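Lellwood low-pressure replacement: progress report to the programme board

Period covered: third quarter of the works

The board asked for a plain account of where the money has gone and whether the leak detection side of the project is earning its share. The pipe work is going reasonably well. I am less persuaded by the detection work, and I have tried to set out why without repeating the supplier's brochure.

Mains and services

Of the 146 service connections in the Lellwood contract, 96 have been moved over to the new polyethylene main. The remainder are mostly on the hill side, where the old iron pipe runs under the pavement on one side and under gardens on the other, and where the drawings we inherited are poor. In two streets the main was not on the side shown. We have stopped trusting the drawings there and are digging trial holes first, which is slower and was not in the original price.

Reinstatement is behind the pipe laying. The contractor says this is normal. It may be, but it was also said last quarter, and the gap has grown since then. I have asked for a second reinstatement gang and been promised one. I will believe it when I see it on site.

Pressure on the new section has held steady through the colder mornings. The real test will be December, when demand on the hill goes up and the old governor at the bottom has to cope with both systems at once.

Leak sensors

The board approved the Niviten fixed sensors on the strength of three claims: that they would find small leaks sooner than a walking survey, that they would need little attention, and that they would cut down unnecessary call-outs. On the first claim I can say very little. We have had no confirmed leak on the sensor route this quarter, so the sensors have had nothing to find. The supplier counts this as a good result. I don't count it as a result at all.

On the second claim, the sensors have needed more attention than we were told. The ones in roadside chambers collect water, and the housings have to be opened and dried out. Pfister, who hold the maintenance contract, have been prompt, but each visit is chargeable and the visits were not budgeted.

The third claim is the one I would question hardest. We logged 19 alarms. None led to a repair. Most cleared before the crew arrived, and several came in shortly after 6 in the morning, when traffic starts and the chambers are damp. Niviten suggest raising the alarm threshold. That would certainly reduce the number of alarms -- so would switching them off -- but I would want to see a proper test with a known release of gas before we agree to it. They have been asked for a test method in writing and have so far sent a slide presentation.

The comparison with Stododitz, which appears in the supplier's papers, should be treated with care. Their network is newer, their chambers are drained, and the figures quoted were collected over one summer. I have asked for winter readings.
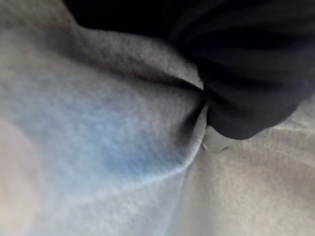
Akash Tripathi read a draft of this section and thinks I am being too hard on the sensors. In his view a quarter without a leak is simply too short to judge by, the damp chambers are our fault and not Niviten's, and the crews would have been called out to some of those addresses anyway after reports of a smell. He would keep the sensors in for a full year and spend the money on drainage. I have some sympathy with the point about the chambers. On the call-outs I checked the log again and could match only one alarm to a report from the public.

Spending

The pipe work remains within its allowance, though the trial holes will use up most of what was left for surprises. The detection budget is overspent by 1000 pounds, all of it on maintenance visits. I have covered this from the training line for now and would like the board to confirm that they are content with that.

Next quarter

We intend to finish the lower streets and begin on the hill. The crossing by the school needs a Saturday closure, and the highways department has not yet agreed to it. If they refuse, the crossing will have to be done in two halves under traffic lights.

For the sensors, I am asking the board to hold back the second-stage payment until there has been a controlled release test, witnessed by our own staff, in a wet chamber and a dry one. I am not asking to end the trial. The walking survey should carry on at its present frequency whatever the sensors say.

The updated risk register and the alarm log are attached separately. The entry on the hill governor has been rewritten and should be read before the meeting.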